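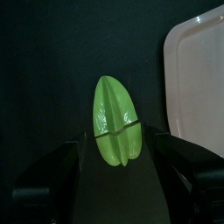 Fivov Nursery, Polwood site
Play area and kitchen corner inspection
Date: 20/12/2021
Inspected by: Urs Mösli
Rooms open at time of visit: Lüthi Room, garden room

1. Entrance and coats
Door closer: OK. Slows properly before the latch.
Finger guards, hinge side: FAIL. Lower strip has come away in the Lüthi Room. Refit before children are back.
Coat hooks: OK. One loose, tightened during visit.

2. Floors
Trip hazards: OK.
Mat edges: COMMENT. Corner by the sink curls up. Tape is a short-term fix only. Same comment made in April.
Spill kit: OK.

3. Furniture
Shelving fixed to wall: OK. Tall unit, garden room, checked by hand at top and middle.
Top shelf: COMMENT. Boxes of paper stacked too high. Move to the store.
Chairs: OK apart from one with a split seat. Taken out of use and labelled.
Gap between low cupboard and radiator cover: 53 mm. Acceptable, check again if the cupboard is moved.

4. Toys and play food
Small parts: OK. Anything that fits the choke tester is kept out of the under-threes boxes.
Pieces that pull apart: COMMENT. Check both halves for sharp edges and loose fastening pads. Replace as a pair.
Cleaning record: FAIL. Last 6 entries not signed. Staff say the work was done, but I can't pass it without signatures.
Battery covers: OK. All screwed down.

5. Water and heating
Hot tap, children's basin: OK. Mixer valve serviced by Predura, sticker in date.
Radiator covers: OK.
Kettle: staff side only, lead tucked back. OK.

6. Garden
Gate latch: OK. Stiff in cold weather, needs oil.
Fence: COMMENT. One board soft at the base behind the shed. Not yet loose.
Sand pit cover: FAIL. Torn along the long side. Cats can get in. New cover to be at least 600 mm wider than the pit.

Result: pass with actions. The three FAIL items to be put right and signed off by the site manager before reopening. Comments to be looked at by the next visit.

Copy to: site file, Polwood office.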